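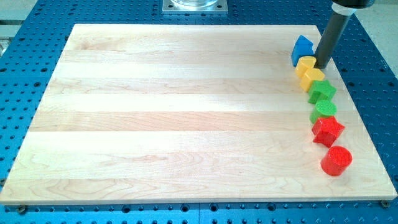 Page last changed: 2018-05-31

The Line

My aunt left me her cutting board and a box of plastic shapes, in that order of importance. The board is maple, pale as cream, and big enough to lay a whole salmon on with room for the lemons. The shapes came from the toy counter at Modise, back when Modise still had a toy counter. I was 5.

She never let me play with them on the floor. It had to be the board, and it had to be a line down the right side, because the left side was for dough. "Blue house at the top," she'd say, flour up to her elbows, "and everybody else walks home to it." So that was the game! Red cylinder first, then the red star, then the greens, then the yellows, all of them shuffling up the hill to the one house in Bukov. (I'd never been to Bukov. She was born there, and as far as I knew it had exactly one house in it.)

I asked her once why the stars didn't get a house of their own. She thought about it for so long the kettle boiled over.

"They're visiting," she said.

Last November I took the bus out there, finally, with the blue block in my coat pocket. It's a nice enough town — a bakery, a bridge, a shop that sells nothing but Hotorer stove parts. I walked up and down her old street looking for number 200 and found a peaked roof between two flat ones, painted green, sadly. A woman was shaking a rug out of the upstairs window and asked if I was lost. I said I was visiting.

She made me tea. I put the block on her table and she turned it over a few times and said her sister used to have one like it, only yellow.

I've got the line set up again now, the same old way, house at the far end. The left side is still free. I might make bread.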